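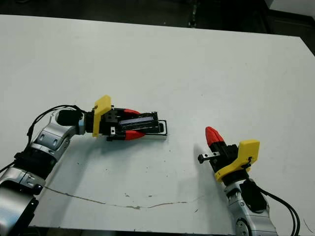 Drundton asked whether the two arms can be recorded on separate clocks. They can't. The Langat station writes both arms and the head view to one log, so each example holds matched joint positions, gripper opening and colour video.

Langat two-arm recording station, by Positz

Grippers: two, with red fingers on yellow 3D-printed mounts
Worktop: white, matte
Episodes per storage module: 817
Operator presets: 4
Export: Hosorex format, or plain folders

An episode is started and stopped by foot pedal. Failed grasps are kept and labelled unless the operator discards them. Spare fingers are sold in packs of 5. Lead time is longer in March.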